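플론포트 로봇 랩 오픈데이 다녀온 이야기 (그리퍼 비교 실컷 하고 왔어요)

4월에 다녀온 걸 이제야 정리합니다. 회사 일이 밀려서 메모만 쌓아 두고 있었는데, 같이 갔던 Chutima Thongsuk 님이 글 언제 올리냐고 세 번이나 물어봐서 더는 못 미루겠더라고요 ㅎㅎ

장소는 플론포트(Flornport)에 있는 카푸토(Caputo) 랩이었어요. 버스에서 내려서 한참 걸어야 하는데, 표지판이 너무 작아서 입구를 한 번 지나쳤습니다. 가실 분들은 정문 말고 옆 골목 쪽 회색 문으로 들어가세요. 접수하면서 이름표를 받았는데 제 번호가 403번이었고요. 안내해 주신 Agata Donati 님 말로는 오전에는 팔 조작 체험, 오후에는 그리퍼 비교 시연이라고 해서 저는 당연히 둘 다 신청했습니다.

오전 체험은 생각보다 훨씬 어려웠어요! 조종용 팔을 손으로 잡고 움직이면 건너편 팔이 따라오는 방식인데, 한쪽만 할 때는 '어, 나 좀 하는데?' 싶다가 양쪽을 동시에 잡는 순간 머리가 하얘집니다. 왼손으로 잡고 있는 걸 오른손이 자꾸 밀어내요. 커피를 한 잔 마시고 다시 줄을 서서 두 번째로 해 봤는데, 그때는 조금 나았습니다(아주 조금요).

점심은 1층 구내식당에서 먹었고, 파스타가 꽤 맛있었어요. 옆자리에 앉은 분이 Osvaldo Benedetti 님이라고, 포장 라인에서 오래 일하신 분이었는데 진공 흡착 얘기를 정말 신나게 하시더라고요. 신발처럼 표면이 들쭉날쭉한 건 흡착으로는 골치 아프다고, 그래서 오후 시연을 보러 왔다고 하셨어요. 저도 딱 그게 궁금했거든요.

오후 시연은 하늘색 벽에 구름이랑 별이 그려진 부스에서 했습니다. 어린이 코너인 줄 알고 지나칠 뻔했어요. 과제는 운동화 끈 다루기! 천이나 끈처럼 흐물흐물한 물건은 잡을 때마다 모양이 달라지니까 그리퍼 차이가 확 드러난다고 하네요.

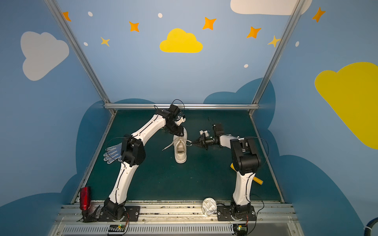
오른팔 그리퍼로 흰 운동화 끈 한 가닥을 집어 팽팽하게 당긴 모습

진행은 Debora De Luca 님이 하셨는데 설명이 시원시원해서 좋았어요. 비교 대상은 두 가지, 데일렉(Daleck)의 기본형 손가락하고 카삼덴(Kasamden)에서 나온 끝이 얇은 손가락이었습니다. 기본형은 면이 넓어서 신발 몸통을 잡을 때 든든한데, 바닥에 납작하게 붙은 끈을 집으려면 각도를 꽤 눕혀야 한대요. 얇은 쪽은 끈 밑으로 쏙 들어가는 대신 힘을 세게 주면 끝이 살짝 벌어진다고 하고요. 둘 중 뭐가 더 좋으냐고 누가 물었더니 "오늘 뭘 집을 건데요?" 하고 되물으셔서 다들 웃었습니다.

가격도 여쭤봤어요(제가 이런 건 꼭 물어봅니다). 기본형 손가락이 달린 세트가 940유로, 얇은 손가락에 손목 카메라까지 넣은 세트가 2875유로라고 해요. 차이가 어마어마하죠. 손가락만 따로 살 수 있냐고 했더니 아직은 세트로만 판다고 하셔서 조용히 수첩을 덮었습니다.

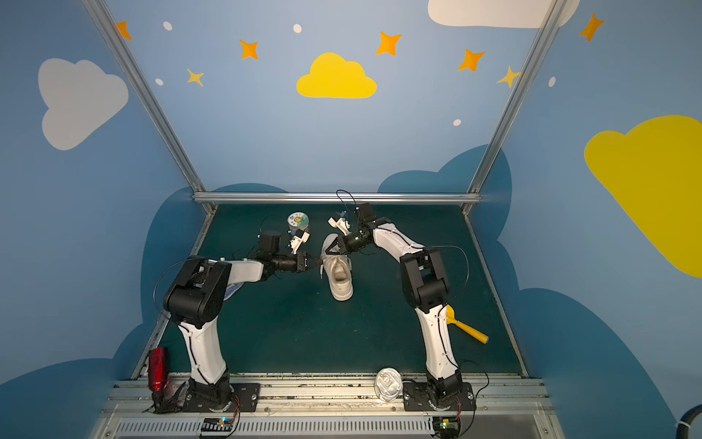 제일 재미있었던 건 두 팔을 가까이 붙여서 쓰는 얘기였어요. 그리퍼끼리 만나는 자리가 제일 까다롭다는데, 저도 오전에 그걸로 혼쭐이 났던 터라 고개를 얼마나 끄덕였는지 몰라요. 모터가 든 뭉치가 손가락보다 두꺼우니까 손가락 끝에는 자리가 남아도 손목이 먼저 부딪힌대요. 그래서 De Luca 님 팀은 한쪽 손목을 일부러 비스듬하게 들고 들어가는 습관을 들였다고 합니다. 케이블도 변수예요. 고리를 너무 짧게 잡으면 손목을 돌릴 때 당기고, 너무 길면 카메라 앞을 가린다고요. 이런 얘기는 카탈로그에 안 나오니까 현장에 가는 보람이 있습니다.

Chutima 님은 제어기 쪽에 관심이 많아서 명령 주기랑 지연 시간을 집요하게 물어보셨어요. 저는 절반쯤 알아들었습니다. 그래도 하나는 확실히 적어 왔는데, 그리퍼 힘 제한값은 팔마다 따로 잡아 두는 게 낫다는 것! 같은 모델이라도 조금씩 차이가 난다고, 한쪽 값을 그대로 복사했다가 고생하신 적이 있대요.

카메라 얘기도 빼놓을 수 없죠. 저는 위에서 크게 내려다보는 카메라 하나면 되는 줄 알았거든요. 그런데 팔 두 개가 가운데로 모이면 정작 봐야 할 손끝이 팔에 가려진다고 해요. 손목 쪽에 카메라를 달면 손끝은 잘 보이는데, 이번에는 물건에 너무 가까워졌을 때 전체가 어떻게 놓였는지 알기 어렵고요. 그래서 둘을 같이 쓰는 경우가 많다고 합니다.

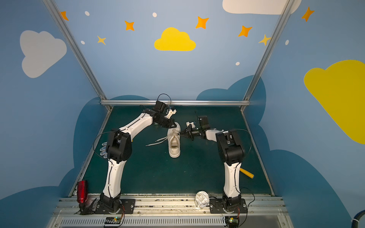
왼쪽 그리퍼는 신발 목 부근, 오른쪽은 앞코 쪽. 그리퍼 위에 달린 것이 카메라 모듈

질문 시간에 Benedetti 님이 드디어 손을 드셨어요. 신발 방향이 매번 다르면 어디부터 잡느냐는 질문이었는데, 목 부분처럼 두께가 일정한 데를 먼저 잡고 나머지 팔로 방향을 맞추는 쪽을 선호한다는 답이 돌아왔습니다. 끈은 그다음이고요. 흡착은 어떠냐는 추가 질문에는 밑창이라면 해 볼 만하겠다고 하셨는데, Benedetti 님 표정이 아주 흐뭇하셨어요.

아쉬운 점도 적어 둘게요. 줄이 너무 길었고, 설명 자료가 종이로만 있어서 늦게 온 분들은 못 받았습니다. 마이크 소리도 뒤쪽에서는 잘 안 들렸고요. 저는 앞에 딱 붙어 있어서 괜찮았지만 Chutima 님은 중간에 자리를 옮기셨어요. 그리고 두 손가락을 바꿔 끼우는 과정도 직접 해 보고 싶었는데 그건 체험에 없더라고요. 설문지에 크게 써 놓고 왔습니다.

나오는 길에 기념품으로 별 모양 스티커를 받아서 노트북에 붙였어요. Ornella Longo 님이 다음 오픈데이에는 수건 개기 시연도 준비한다고 하셨으니, 일정이 나오면 댓글에 남겨 둘게요. 같이 가실 분 계시면 미리 말씀해 주세요!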